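Sterton Bay Hotel or the apartments up the hill?
Travel Talk > Places to stay > Sea and sun
Page 1 of 1

pebblefoot
Looking at a week in July for two of us, no car. The Sterton Bay Hotel says "four minutes' walk to the beach" and the price includes breakfast. The Nultetti Apartments are cheaper but further up. Has anyone stayed at either? I've read the reviews and they all sound like the same person wrote them.

drywhite_dora
Four minutes if you leave by the kitchen door and don't mind the goat track. From reception you go down the drive, along the main road with no pavement and then down the steps. I'd never believe a walking time printed by a hotel. They measure it on a map with a ruler.

KevOnTour
We did it in six or seven with a cool box. Hardly an expedition. Dora, you said the same thing about the last place and that was fine as well.

drywhite_dora
It was fine because we hired a car, Kev.

pebblefoot
Steps are OK, the road less so. Is breakfast worth having?

KevOnTour
Cold meat, cheese, boiled eggs, cake, yoghurt. Coffee from a machine. They'll call it "continental or English" but the English part is a tray of beans and some small sausages. I ate well enough.

janaka_g
Different view from me. I paid for the sea view upgrade, 50 euros a night on top, and got room 30, where the sea is visible if you stand at the far end of the balcony and lean. When I asked at the desk they told me "sea view" and "sea front" are two separate categories. Nice people, but that answer had been used before. Breakfast finished early on two mornings too, with the plates being cleared while we were queuing.
Janaka Gamage

KevOnTour
Did you ask to move?

janaka_g
Yes. Full. It was also full when I asked for a fan.

sabmondal
I've stayed at the Nultetti twice so I'll stick up for it a bit. Top floor, proper kitchen with a hob and a full-size fridge, and it was quiet after eleven. The hill is steep. Anyone who tells you it's a gentle stroll is selling something. There's a minibus from the square, but the timetable on the stop and the timetable the driver follows have little in common.

drywhite_dora
What did they want for a deposit? I was asked for 200 in cash on arrival and it wasn't mentioned anywhere on the booking.

sabmondal
Same amount, and I got it all back on the last morning. I do agree it should be on the website. Get a receipt with the date on it.

pebblefoot
200 in cash is a lot to hand over to somebody in a doorway. Has anybody NOT had it back?

drywhite_dora
I got mine, less a charge for "extra cleaning" which was never explained. I argued, and they halved it. Make of that what you like.

KevOnTour
So you've had trouble at both ends of the village. I'm starting to see a pattern.

sabmondal
Leave off, Kev, it's a fair question. I'd ask by email before paying anything and keep the reply. And ask about air con while you're at it, it was charged by the day when I went.
Sabina Mondal
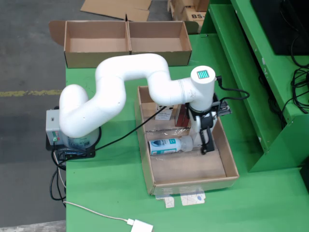
AIRPORT TRANSFERS AND GETTING ABOUT

pebblefoot
Moving on, as I think I'm leaning to the hotel. The booking page keeps pushing a Metex shuttle. Shared, door to door, they say. Any good?

janaka_g
Door to door, by way of every other door. We were last off and it took longer than the flight felt. The ordinary bus goes from outside arrivals and stops at the bottom of the hotel drive. Have coins ready.

KevOnTour
The bus is no use if you land late, mind. Last one had gone when we got out at half past ten. Taxi it is, then, and agree the fare before the bags go in.

sabmondal
Agree with both, which must be a first on this board. We land in the afternoon and always take the bus.

pebblefoot
We land at 4pm so the bus should do. I've emailed the hotel to ask what "sea view" means and whether I can have it in writing. No reply yet.

drywhite_dora
And there won't be. Book the standard room and keep your 50 euros.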